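**Kitchen Basics, session 4: packets, greens and the bit of worktop in between**

Hello again! Bring these notes with you, and a pen, as I always change my mind about something halfway through. We're in the Rinder kitchen from 10 till lunch.

Last time we did tins and jars, so now it's the bendy stuff. Snack packets, zip-top bags, the crumpled carrier that had something in it once. They slide about and end up in a heap on the worktop, and then you've got no room for a chopping board. My rule is to sort the heap before any veg comes out. Lay the packets flat, printed side up, so you can read the labels. Anything opened goes into a zip-top bag (squeeze the air out first, please). 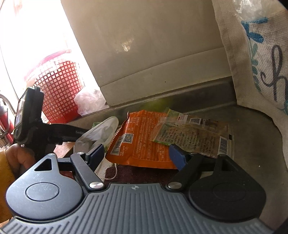

If a label's in a language you don't read, pop a strip of masking tape on and write what it is and the month you opened it. I've got a bag marked "September" and nothing else, and I'm no wiser than you are.

Right, greens. Leafy things want picking up as a bunch, gently, low down on the stems. Grab them by the leaves and they bruise. Rinse in a colander, give it a good shake, then leave it by the window to drip while you clear the board and wipe down. Sponge near the sink, cloth within reach, board on the side you chop from.
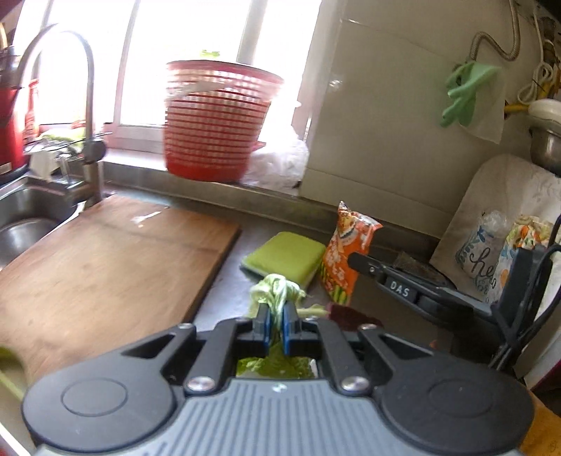

Stems go in the pan first, leaves a minute or two after. Don't bin the tough ends, they're lovely in stock!

For next time, read the Vulledora handout on storing herbs and have a go at sorting one shelf at home.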